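Wire rack (household)

A wire rack is an open storage frame made from lengths of metal wire joined into a grid and carried on posts or legs. It is used in kitchens, laundries, entryways and workrooms to hold goods off the floor. The term covers single-tier stands, stacking shelves and basket-topped racks. It is not normally applied to heavy boltless shelving, which has solid decks and is dealt with separately.

Construction

The working surface of a wire rack consists of parallel wires of small diameter fixed to a heavier perimeter rail. Cross wires are added at wider intervals to limit sag. In most household models the joints are spot welded before the finish is applied, so that the coating also covers the welds. Common finishes are chrome plating, epoxy powder coat and dipped vinyl. Black and white are the usual colours.

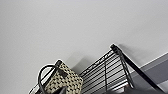
Wire spacing determines what a rack can hold without a liner. Close spacing supports small jars and folded cloth, while wide spacing suits boxes and large tins. The grid is commonly divided by a slim upright wire dropping from the top rail, and the corner of the frame may finish in a rounded knob or cap, as on the black rack shown with a checkered basket-style bag beside it. Caps of this type cover what would otherwise be a sharp end. On tube-framed racks they are usually a push fit and can be replaced when lost.

Posts are heavier than the shelf wires and carry the full load to the floor or bench. Splayed posts give a wider footing than vertical ones but take up more room, and adjoining racks cannot be set tight against each other.

Basket-topped racks

In a basket-topped rack the upper tier has a raised rim. The rim stops goods from sliding off and stiffens the shelf along its edges. It may be plain, doubled, or formed from twisted wire. Twisted rims are largely decorative, although the pattern does hide small chips in the coating.

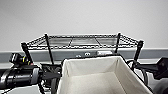

Black wire rack with a grid shelf, braided or twisted rim and four posts, standing against a white wall with a grey band.

The space under the top tier is often given over to a separate container. Fabric bins are widely used because they are light and do not scratch the wire. Rigid bins keep their shape better when part full, but need more clearance to be drawn out.

Sizes and loads

There is no single standard for household wire racks. The Stulcombe pattern, common in rental housing, has a shelf 489 mm long and is rated for 30 kg spread evenly. The Wolley stand uses thicker posts and is rated for 50 kg. Ratings assume a level floor and do not apply to loads placed at one corner.

Placement

Racks are normally placed with one long side to the wall. Where there are power outlets or switches behind the rack, the open grid leaves them partly visible, but a full bin can block access. Coated feet should be checked for wear on hard floors, as bare wire will mark vinyl and tile.

Care

Dust collects where wires cross and is removed with a soft brush or damp cloth. Abrasive pads break the coating and allow rust to start – usually at the welds. Small chips can be touched up with enamel paint once the bare metal has been cleaned and dried.

See also

Boltless shelving
Dish rack
Storage basket
Tsoukalas bracket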